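Section 3. Setting Up the Tokby Fixture Board

1. Cover the work table with the dotted mat. Smooth it out to the corners.

2. Lay the white board flat and lengthwise in the center of the table.

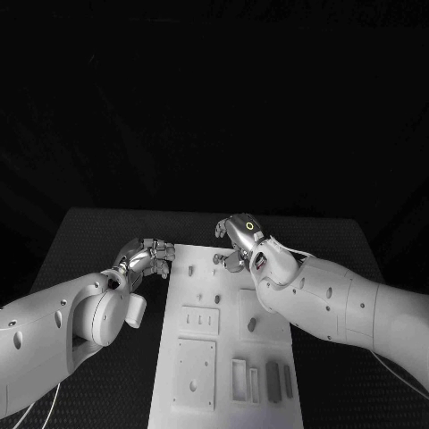
3. Check that the raised plates sit flush. Brush dust out of the slots and holes with a dry brush.

Note: Replacement plates are listed under part number 412 in the Akisix parts list.

4. Try each loose part in its own opening before starting an exercise. Parts should go in by hand with light pressure.
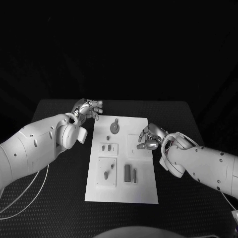 5. Return loose parts to the storage tray when you finish. See page 17 for the tray layout.

CAUTION: Do not tap a tight part with a hammer. Pull it straight out, clean the opening and try again.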